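Widby Round Waste Bin, Open Top
Item 1101
Bremmont Institutional Supply: Bedrooms and Residences

Overview

The Widby Round Waste Bin is an open bin for dry waste in bedrooms, study rooms and small offices. It is supplied to student residences, guest houses and care homes, and is sold singly or by the carton. The bin has no lid, pedal or moving parts.

The wall is smooth inside, and the rim is doubled. Paper, wrappers and light plastic packaging may be placed in the bin with or without a liner. Where a liner is used, it should be folded over the rim and drawn down evenly on all sides. Liners are ordered separately under item 367.

Placement

The bin is intended to stand on the floor beside a bed, desk or low cabinet. In shared bedrooms, one bin per occupant is recommended. It should be kept clear of heaters and should not be placed where bed linen or curtains may hang into the opening.

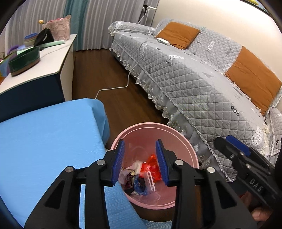
Residences that empty bins on a fixed schedule may wish to order spare units, so that a clean bin can be left in the room when the used one is taken away for washing. Carton orders are suited to this arrangement.

Care and Cleaning

Empty the bin before washing. Wash by hand with warm water and a mild detergent, rinse, and dry fully before stacking. Scouring powders and wire pads will dull the surface and are not covered under the terms of return. Labels and adhesive residue may be removed with a damp cloth and a small amount of dish soap.

The bin must not be used for hot ash, cigarette ends, broken glass, sharps or liquids. Food waste should be placed in a lidded kitchen container from the Drerska range.

Colors

Pink, white, gray and navy. Shades may vary slightly between production runs. Customers furnishing a whole floor or building are advised to place a single order.

Ordering Information

Sold as: single unit, or carton of 5
Minimum order for account customers: 2 cartons
Liners: item 367, sold by the roll
Replacement for: Softić Bedroom Bin (discontinued)

The Softić model was withdrawn from the catalog on 1 October 2019. Existing liners for that model may be used with the Widby bin. Stock of the Softić bin held by customers remains eligible for return under the original terms, provided that cartons are unopened.

Account inquiries should be addressed to Rawan Chamoun, Residential Accounts. Questions on returns and damaged deliveries should be addressed to Khalil Hattar, Customer Service. Please quote the item number and the delivery note number in all correspondence.

Related Items

Drerska Lidded Kitchen Container
Widby Desk Bin, Small
Bin Liners, Roll (item 367)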